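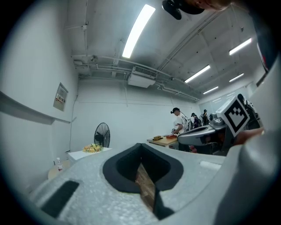
Most people ask first about the ceiling, according to Emília Skála, and only then about the furniture. Handidbridge has left its pipes and strip lights on show at Skulcombe, and the long room is bright even at the back. Entry was free on the Monday I went, and doors opened at 10.

The small storage pieces interested me most. Clamia makes drawer units meant to sit on a table or bench, priced from $108 to $225. I tried a few. The runners on the cheaper ones were stiff. 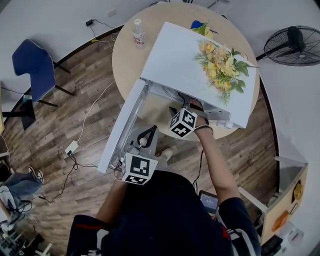
The white cabinet has metal slides and a translucent front, so you can tell if a drawer is full without opening it. It takes up most of a small round table, and I'd want a lower one at home. The flat top is handy for flowers. Delivery outside town costs $30 extra.

Parking is behind the building, off the lane. The café shuts at two.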